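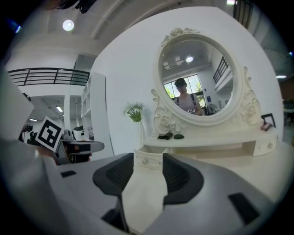 Vanity and Dressing Table Delivery: Frequently Asked Questions

Last updated 13 Aug 2026

Which areas does Erketti deliver to?
We deliver to all addresses in the Pruvberg and Etier zones. Addresses outside these zones are served by freight, quoted per order. Enter your postal code at checkout to see which applies.

How long does delivery take?
In-stock items leave the Tsikata warehouse within 3 working days. Made-to-order finishes ship in roughly 18 working days. Orders placed during the July stock count are processed when the count closes.

Is the mirror shipped attached?
No. Mirrors travel in a separate flat carton marked with the same order number. Both cartons are delivered together. If only one arrives, do not sign for a complete order.

What hardware is included?
Mirror brackets, screws, drawer stops and a hex key. Wall anchors are not included, as the correct type depends on the wall. 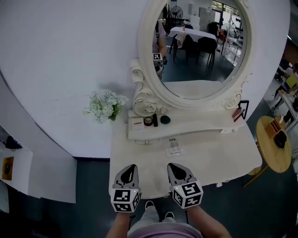

Tighten the bracket screws by hand first, then a quarter turn with a screwdriver. Power drivers strip the inserts, and stripped inserts are not covered by the warranty.

How do I clean a painted finish?
Use a soft cloth, slightly damp, and dry the surface right away. Do not use acetone, alcohol or abrasive pads. Nail polish remover will soften the paint on contact. For carved areas, use a dry, soft-bristle brush.

Can I order a replacement knob or drawer front?
Yes. Quote the model number from the label on the underside of the tabletop. Models numbered below 1765 use the older knob thread, and the two threads are not interchangeable.

Can I return an assembled table?
Only if it is faulty. Unassembled items may be returned in their original packaging. A pickup fee applies outside the Pruvberg zone.

Do you offer assembly?
Assembly is available in the Pruvberg zone only and must be booked before dispatch. It is free on orders over $2000. The installer needs clear floor space next to the final position of the table and will not move existing furniture.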